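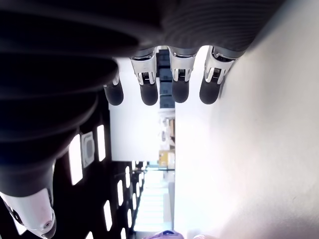

Household tips: when the maker of your appliances is sold

Flundcombe Household Advice Service
Last reviewed January 21, 2025

The sale of Nuller, the kitchen appliance maker, to Cinis has led to a large number of enquiries at our advice desk. Many homes in the district have a Nuller cooker, washing machine or fridge, and owners wish to know what they should keep, what they should throw away and whom they should ring. The tips on this page are written for those households. Most of them apply equally to any other maker that changes hands.

Finding your papers

Look out the receipt, the guarantee card and the instruction booklet for each appliance. Place them together in one envelope or plastic wallet, and write the name of the appliance on the outside in pencil. Ink tends to smudge on plastic, and a pencilled slip inside the wallet will do as well.

Receipts printed on till paper fade, especially when kept in a warm kitchen drawer. Photocopy them or photograph them in daylight on a flat surface, and keep the copy with the original. A bank statement showing the payment is often accepted where a receipt has been lost.

Do not discard a guarantee card merely because it carries the old company's name. The terms printed on it remain the best record of what you were promised at the time.

Noting the model and serial numbers

The rating plate carries both numbers. On a washing machine it is usually inside the door rim or behind the filter flap. On a fridge it is commonly found on the side wall near the salad drawer. On a cooker, open the oven door or the lower drawer and look along the frame.

Wipe the plate with a soft damp cloth before reading it. Scouring pads and cream cleaners will remove the print in time. Copy the numbers on to a label and fix the label inside a cupboard door at eye level, so that the appliance need not be pulled out again when an engineer asks for them.

Registering again

Cinis has asked owners to register with it by the end of June. Registration is free of charge. Have the model number, the serial number and the date of purchase to hand before beginning, and keep a copy of the confirmation in the envelope with the other papers.

Households that bought through Hsueh, the kitchen fitters, should look first at their fitting contract. In many of those contracts the fitter supplied the appliances under its own cover, and the sale of the maker does not alter it. The period of cover is normally given on the last page.

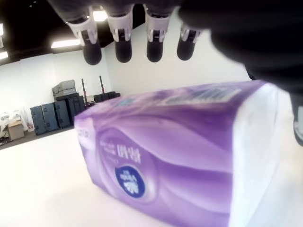

Arnar Skov has written to say that his re-registration was refused twice before he noticed that the letter O and the figure 0 had been confused in the serial number. He recommends reading the number aloud, one character at a time, while a second person checks it against the plate. We are grateful for the suggestion and have adopted it at the advice desk.

Spare parts

There is no need to buy a store of parts. Cinis has stated that it will continue to supply door seals, filters, hoses and shelves for the present Nuller range. Two or three items wear out in ordinary use, however, and a sensible household may like to have them in the cupboard in any case:

Fridge and freezer bulbs. Check the fitting as well as the wattage.

Washing machine filters and drain covers. Rinse the existing one in warm water each month and replace it only when the mesh is torn.

Oven door seals. Store the new seal in a loose coil, away from sunlight. A seal that has been folded flat may not sit properly in its groove.

Where a part is offered by another seller as suitable for a Nuller appliance, compare the part number with the one in your booklet before paying. A cheap filter at £35 is poor value if it does not fit, and some sellers deduct the postage when goods are returned.
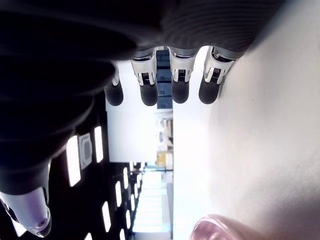
Must I pay for a new service plan if the old one was with Nuller?

A plan already paid for should run until the date shown on your agreement, and you should ask for written confirmation of who will now carry out the visits. Do not agree to a replacement plan over the telephone until you have read the terms of both.

Direct debits and doorstep calls

When a firm is sold, the name on a bank statement may change. Compare the amount and the date of payment with earlier months before cancelling anything. A cancelled payment may end your cover, and a lapsed plan can be awkward to restore.

Be wary of callers who mention the sale and offer to inspect an appliance. Ask for a name and a reference, close the door, and telephone the company on the number printed in your own booklet. Trading standards officers should be told of any caller who asks for cash.

Looking after the appliance in the meantime

Uncertainty about repairs is a good reason to attend to small matters early. Leave the washing machine door ajar between loads. Run an empty wash at 60 degrees once a month to clear soap and grease from the drum. Pull the fridge forward twice a year, switch it off at the wall and brush the dust from the coils at the back. Check that all four feet of the cooker stand firmly on the floor, and adjust them with a spanner where they do not.

Keep a short note of any fault, giving the date, the programme in use and any code shown on the display. Engineers find such a note helpful, and it supports a claim should the fault return.

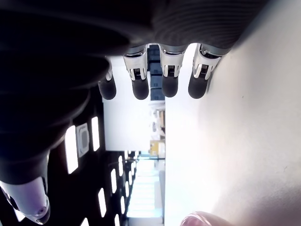 A reader in the north of the district asks us to remind others that landlords, and in some cases housing associations, hold the papers for appliances supplied with a rented home. Tenants should therefore pass the serial numbers to the landlord and request a copy of the new registration. They should not register the appliance in their own name without first obtaining agreement in writing.

Further help

Printed copies of this page may be collected from the advice desk during opening hours. Large-print copies are available on request. Please bring your booklet and receipt with you if you would like a member of staff to check the cover on a particular appliance.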